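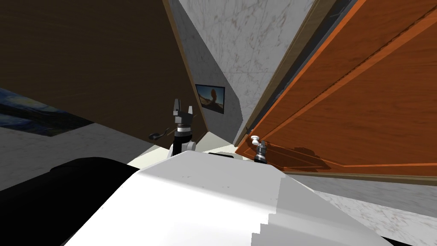 Figure 2. Simulated doorway from the head viewpoint of the robot. One gripper is directly beneath the round white knob of the orange door; the other is beside the black lever handle of the brown door.

4.3 Doors

Of all the chores in our test list, the opening of doors looked to us the least difficult when the list was written. A door has one joint, it moves on a fixed path, and the position of the handle does not change with respect to the panel. For this reason we expected the success rate to be near to that of pressing light switches (Section 4.1). The result was much lower, and in this section we try to explain where the loss comes from.

All door trials were done in simulation. The houses were generated with the Kultodix scene set, which gives wall, floor and door materials at random, so that two doors which stand close together can have different colour, different moulding and different hardware. Figure 2 is taken from such a house. The same doorway asks for two kinds of grasp, one for a lever and one for a round knob, and the policy must decide from the camera view which hardware belongs to which door. The robot model is the two-armed Flimero base with two-fingered grippers, with the same controller as in the kitchen trials.

We ran 400 trials in total, of which 200 used lever handles and 200 used round knobs. A trial begins with the robot standing in front of the door and ends when the opening is wide enough for the base to pass, or when the time limit is reached. The start position was varied from trial to trial, and so was the starting angle of the door. In part of the trials the door was already partly open at the start. We included this case because doors in a real home are very often left like this, and a robot which can only manage a fully closed door would not be of much use to the people who live there.

Lever handles. The policy opened the door in 163 of the 200 lever trials. The movement it learned is simple: the fingers go over the lever, the wrist goes down, and the base drives backward or forward depending on the side of the hinge. It is tolerant of error in the height of the hand, and a lever may be pushed down even when the fingers have not closed well around it. The failures were mostly of one type, in which the lever was turned correctly but the base moved too late and the latch went back into place. We believe this can be corrected by joining the arm and base commands more closely, and a first attempt is described in Section 5.

Round knobs. Here the policy succeeded in 71 of the 200 trials. A round knob has to be held with enough force before any turning can start, and two straight fingers touch it only at two small areas. If the centre line of the gripper is away from the centre of the knob by even a small distance, the fingers slide over the surface when the wrist turns. In simulation this sliding depends strongly on the friction value that is chosen. We kept the default value for all results given above. When we made the friction higher, the number of successful trials also became higher, but we do not consider this an improvement of the robot and we do not report it as one.

A second difficulty is what the camera can see. The head camera looks down over the body of the robot, and during a close approach the torso shell hides most of the right arm. In Figure 2 only a short end piece of this arm is visible. The remaining part must be estimated from the joint positions. For pick-and-place work on a table this had not troubled us, as the arms are then stretched out in front of the body and both can be seen. At a door the robot stands nearer to its target, and the hand works low in the view. We repeated a part of the knob trials with an additional camera on the wrist, and the position error of the gripper at the moment of contact went down by up to one third. The number of opened doors did not rise by the same amount, which suggests to us that grasp force and visibility are two separate problems.

We also looked at the question of which arm is used. The policy is free to choose, and we did not give any reward for using the nearer hand. In narrow places with two doors it sometimes brought both hands forward and then had no room to turn the base. In 11 trials the arm which was not needed for the handle touched the other door and changed its angle. These trials were counted as failures even when the correct door was opened, on the argument that a person at home would not accept it. Khan (personal communication) has observed similar behaviour on the physical platform at Jenwood, where the free arm is now folded before the robot comes near to any doorway. We have adopted this rule for the next round of trials. It costs a few seconds per door.

Comparison with people. For reference we asked five members of the laboratory to open the same doors by remote control, using the same head view and no wrist camera. They were slower than the policy on levers and clearly better on knobs. Several of them said that they found the knob by moving the hand until it stopped, and that they then corrected the position by feel of the control stick. The policy has no contact signal of this kind. Debashish Khan proposed adding the motor current of the fingers as an input, and this is planned for the tests at the Pritchard site in August.

With respect to the general question of this paper, we would place doors with levers among the chores which are close to being practical, under the condition that the free arm is kept out of the way. Doors with round knobs we would not place there yet. A family who wishes to use such a robot could of course change the knobs for levers, and in a rented workshop this may be quite acceptable, but we have tried in this study to leave the home as it is. Cupboards and drawers, which share some of these grasping problems but have no latch to turn, are treated in Section 4.4.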